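Leopoldo Espinoza
@lespinoza_planning
9 May 2026

Thread on why our two-arm planner kept timing out on the module transfer task, and what we changed. Long, mostly about collision checking. 1/

Setup: sim only for now. Two arms, one table, one box that has to end up on a mounting plate. The stack is Stestinano for planning, our own controller underneath, Himwood for scene randomization. Pick pose comes from ground truth, so perception is out of the loop for everything below. 2/

Symptom: out of 156 seeded runs, 26 ended in a planner timeout. No collisions, no controller faults. The planner just used up its budget and returned nothing. 3/
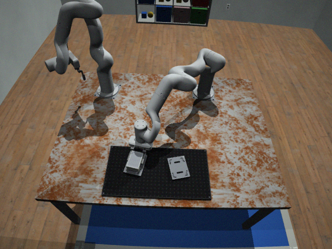 Timeouts clustered in the approach to place, after a clean grasp. We had been planning both arms as one combined system the whole time, including when only one of them had anything to do. Look at the left arm with its gripper up and out to the side while the right one is down at the block. It contributes nothing to that motion, and we were still sampling all of its joints. 4/

So the first change was dull. If an arm has no active goal, freeze it at its current configuration and treat it as a static obstacle. Replan jointly only if the single-arm query fails. That removed 11 of the timeouts and most of the variance in solve time. 5/

Second change: the goal region. The place pose was given as one exact transform, with yaw copied from the plate. The box is close enough to symmetric that a half turn is also valid for this task. We now pass both yaws and let the planner choose. One of the two often sits near a wrist limit, and we had been forcing it. 6/

Third: attached-object geometry. After the grasp, the collision model of the box was padded by 4 mm on all sides, bottom face included. At the place pose that padding overlaps the plate, so the goal state itself was in collision. Whether a query passed came down to where Himwood had jittered the plate height. Yareli Arriaga found this by dumping the goal states and checking them alone, with no planning at all. Do that first. I did it last. 7/

The fix is an allowed-contact pair between box and plate, enabled only for the last segment. Padding stays on for everything before it. Please don't disable it globally. You will get a plan, and it will drag a corner of the box across the breadboard. 8/

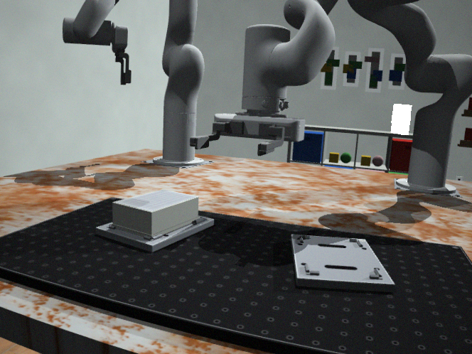

Rigoberto Contreras asks whether freezing the idle arm only moves the problem, given that a badly parked arm can block every single-arm solution and you pay for the failed query before falling back to joint planning. 9/

Yes, it can. The single-arm query gets a short budget for that reason, and the fallback starts from the same tree. We also log which link caused each rejection. If the parked arm shows up more than the table does, the park pose gets reviewed by hand. I would like to automate that and haven't. 10/

Results on the same 156 seeds: no timeouts. I don't read much into that number, as we tuned on those seeds. A fresh set is running on the Stestville cluster now. 11/

Still open: trajectory timing. The paths are fine, but the retiming step treats the wrist joints too gently and the final descent is slower than it needs to be. Nanna Eyvindsson has a branch with per-segment limits. It's not merged, and the tests for it are thin. 12/

The goal-state checker is a standalone script and takes any scene file we can load. I'll post it once the hard-coded paths are out. 13/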